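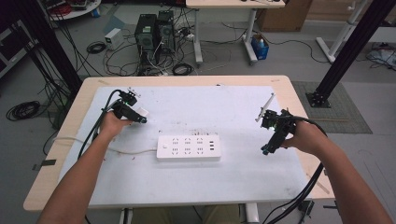 Stimeo power strip, white, three USB ports

I bought this because the listing at Florby promised it would "end cable chaos." It hasn't. You still have a cord for everything, and now they all meet in one place.

The outlets are fine. Plugs go in firmly and stay in. The round switch at the end is small, smaller than I'd like for something I reach for under a desk. The USB ports sit at the opposite end from the switch – handy, but I wouldn't throw out your wall charger. My phone took its time.

433 reviews and nearly all of them glowing, which makes me wonder how long people had theirs before they wrote. I've had mine since August. It works. White was a mistake if yours will live on the floor.

Three stars, maybe four on sale.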